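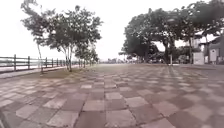
TENSTEAD - The town's waterfront promenade will get a sweeping robot in August, and the people who currently push the brooms have been asked to keep their brooms handy.

The machine, a knee-high unit from Kurano, is to work the checkered paving between 2 and 5 in the morning, when it has the fewest ankles to worry about. Its job sounds like the dullest chore on the public payroll: go up, go down, pick up leaves. In tests at the Yordanov depot it cleared 137 of 296 pieces of planted litter on its first night, then spent the rest of the shift attending to one drain cover.

"It was a very clean drain cover," said Ayanda Zwane, who runs street cleaning for the town. "I have nothing bad to say about the drain cover."

Results have improved. A software update taught the sweeper to tell a wet leaf from a dark paving slab, a distinction most of Zwane's crew had mastered by lunchtime on their first day. It still can't empty its own bin, lift a bench cushion or get gum off anything.

The open stretches should be the easy part. Harder are the places where the paving meets something else - curbs, planting strips, the feet of the big canopy - and the robot must decide how close is close enough. For now it leaves a margin that will be done by hand.
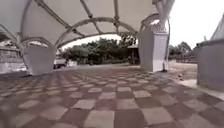 The canopy on the promenade, where pillar bases and curbs interrupt the checkered paving.

Ursina Ruchti, who tests cleaning machines at the Sotomwood workshop, said the public tends to get the order of difficulty backward. "People ask when it'll fold laundry," she said. "I'd like it to go around a post without thinking it over for a minute."

The trial covers 2000 square yards and no jobs will be cut, the town said. One will be added: an attendant to walk behind the sweeper and free it when it gets stuck. The attendant will carry a broom.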